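Slaoui Docs > Set-up Guide > Recording Runs

Overview | Install | Recording Runs | Scoring | FAQ

Print this page | E-mail this page

4. Resetting the bench between runs

Okay, arm's homed and the software is talking to it, so now comes the part I've done more than anybody (3921 runs and counting!). Our method compares two policies on the same sorting task, and the comparison only means something if each one starts from the same layout.

1. Push the three bins up against the wall, side by side, rims touching.
2. Set the test tube rack in front, short end toward the bins.
3. Load the start layout from the run sheet and put the glassware where it says.
4. Jog the arm over the rack and stop. I go slow here, and you should too.

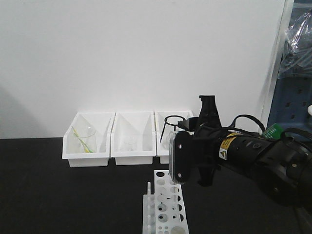
5. Hit Record, wait for the beep, then start the policy.
6. Let it finish or time out at 56 seconds. Don't help it!

Caution: keep your hands off the bench while the arm is live, even if a beaker looks like it's about to go over. Glass is cheap.

Note: Meifang Feng found that our scores drifted when people swapped beaker sizes mid-batch, so stick with one set per batch (I learned this the hard way back in April).

7. Mark the run pass or fail before you touch anything, then go back to step 1.

Scoring is in section 5.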